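Home Syllabus Notes Problem sets Staff Search

Week 7: Where the examples come from

Reading for this week: the Afridi chapter on demonstration data, and the two pages from the Stedeck project notes. Skip the appendix.

Last week we treated the training set as a given. You had a folder, the folder had demonstrations in it, and the policy was whatever came out after fitting. Most papers are written the same way. There's a paragraph on collection, usually near the back, and it tells you how many hours were recorded and that the settings were "diverse." I'd like you to get into the habit of distrusting that paragraph.

Start with the method. A person holds a gripper in one hand and does the job with it. A camera on the tool records what the gripper would see, the motion is recovered afterward, and a learner is asked to map one to the other. The attraction is cost. You don't need a robot in the room, so you can collect in kitchens, offices, stock rooms, anywhere someone will let you in. I accept that part. What I don't accept is the step that usually follows, where "we can collect anywhere" quietly becomes "we have collected everywhere."

Look at who picks the place. In the Stedeck notes the collectors worked in offices because that's where they had desks. An office desk is a real place with real mess on it, and I'd take it over a bare lab table any day. But it's one kind of mess.

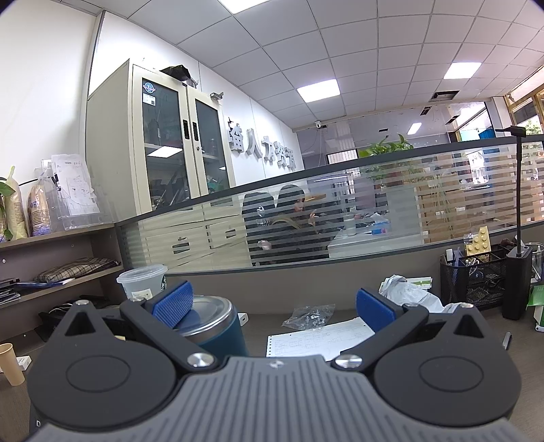

A learner trained on that kind of view has a lot of things it could hang on to. The objects within reach are only one part of what the camera records. Ceiling lights, shelves, partitions and people at other desks come along too, in every recording made from that seat. If all your examples of reaching for a cup share one background, the fit can't tell you which of the two it used. Bermúdez calls this "free variation," on the theory that clutter is good for the learner. Clutter that changes may be good for it. Clutter that sits still for 24 sessions is a label, and you should expect the learner to read it as one.

Second complaint: who does the demonstrating. In the Willach set, 3 people produced nearly all the recordings. The write-up reports the total and leaves the split to a footnote. People have habits. One comes in from the left, one pauses before closing the fingers, one regrips. Pool them and the learner sees several answers to the same question. Keep only the tidiest person and you get a policy that has never seen a recovery. Tolera Ayele's group did the second thing with the Eker recordings and then spent a summer wondering why their arm froze after a missed grasp. Their filter had thrown out every episode with a missed grasp in it.

Third: a hand is smarter than the camera attached to it. The person can turn their head. They can feel a bag slide. They know what's behind the box because they put it there. None of that is in the recording, yet all of it shaped the motion. So ask of any demonstration whether the next move could be guessed from what was recorded. Sang Mai will show some cases in section where it plainly can't.

What would convince me? Hold out whole places, never random episodes from places you trained on. Report results per demonstrator. Keep the failures and mark them. Say who chose the tasks, and when. The Lại data sheet does most of this, and its numbers look worse than its competitors' for that reason. I trust them more.

Questions I got after lecture last year, with short replies:

Doesn't more data fix it? More data from more places might. More from the same desk gives you a tighter estimate of that desk.

Can we augment the background? You can try. Shadows and reflections won't follow your edit, so check those first.

Is there a minimum number of places? I've seen 14 quoted. I've never seen the argument for it.

For section: pick one public set and write a page on how it was collected, using only what its authors state. Mark every spot where you had to guess. Chiến Tạ will take the pages at the start of section; bring a printed copy.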